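21/04/2026
By Amirul Nasution

Learning to let go, one grasp at a time

Ask Dr. Vita Šťastný how her group at Brestard came to spend most of February watching an arm pick things out of a bin, and she'll start with her grandmother's button tin, which takes a while but is worth it.

"You never looked for the best button," she told me over a very large pot of tea. "You felt for one that would come. That's more or less our whole method – we ask the arm to rate how sure it is of a grasp, and if it isn't sure, it's allowed to nudge things about first."

The method is called Flikora, and the rule at its heart is a small one. The arm gets 5 nudges, then it has to commit. In the main trial it made 200 attempts and came up holding something on 195 of them, and I could tell she was far fonder of the 15 practice runs beforehand, when very little went to plan.

"Clear plastic was our heartbreak," she said. "The depth readings go straight through it, so the arm thinks there's nothing but floor." 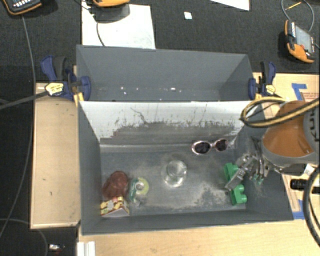

"And then you get the opposite trouble with bright, chunky shapes, where it's terribly confident and grabs at a silly angle. So we had to teach it some doubt there too, which my students found very funny, given how I mark their drafts."

She'd like to try fabric next, and maybe a deeper bin, if the grant comes through. The tea had gone cold by then and she put the kettle on again.

Related
Why warehouses still need hands
A visit to the Brestard open day
Letters: robots and recycling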